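Two croissants and too many boxes

3 Sep 2024
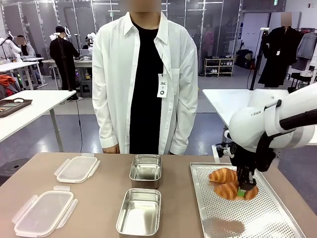

Croissants on the holey tray, steel tins in the middle, lids with the clips on.

I have been trying to become a person who packs breakfast. It has been going on since January, and so far the main result is that I own more containers than food.

The steel tins I like very much. They are deep and shiny and you could drop one down a stairwell. The plastic lids with the locking clips are another matter. I live in fear of the clips. One went ping across the kitchen at Stoneck in the spring and has never been seen again, though Noreen Rajput claims she trod on it.

Then there is the tray, which is all little holes. Wonderful for keeping the bottom of a croissant crisp, hopeless for keeping crumbs off anything underneath it.

Jawad holds that a croissant should never go in a box at all. It sweats, he says, and by eleven you are eating a scarf. He recommends a paper bag. I have spent 25 quid on being right about boxes and do not intend to hear about paper bags.

Next week, soup.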